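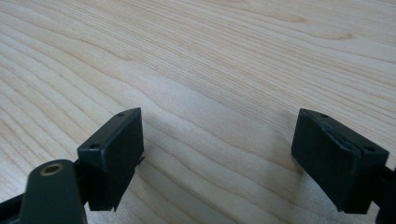
Omby FAQ – the stuff people keep asking. Last edit 30 March 2020, Selvaraj Pathirana

**What does Omby do?**
Takes recordings from the two hand-held grippers plus the head view, lines them up in time, spits out episodes the planner can train on. No robot needed to run it.

**Which version do I want?**
Build 617. Older ones drop the last second of every episode. If you're on 242 or earlier, wipe the cache first or the index comes out garbage.

**Left and right are swapped in my export??**
You started the right gripper first. Order matters for now. Run `omby swap-sides`, then check one episode by eye before doing the rest.

**Do both hands have to be doing something?**
No. One can hold, the other can wait with its fingers open. Keep both streams running anyway – the aligner wants two. 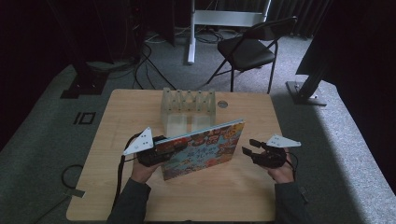
**Why are books so hard?**
Thin edges, busy covers. The tracker likes the cover art, fine, but then it locks on to that and loses the table. Set `anchor: table` in the task file. Helps a lot with book-into-rack tasks.

**Finger width reads nonsense at the start**
Needs a calibration clip. Fingers fully open over bare tabletop, hold still for 40 frames, then close and open again. Plain wood is ok, strong grain sometimes gets picked up as motion – turn `grain_filter` on.

**Can I use Jaidee for the planning part?**
Yes, exports load direct. Famia needs the converter, it's in `tools/`. Curasex plugin is broken since November, sorry, no date for a fix.

**How long does alignment take?**
Depends on the machine. Our last full set was 2208 episodes and ran overnight.

**It says "pose jump" and skips the episode**
Usally a cable tugging on the gripper, or you moved too fast. Give the cable more slack, record again. Don't raise the threshold, you just get bad episodes later on.

**Where do I report bugs?**
Issue tracker. Attach the log and teh task file, both.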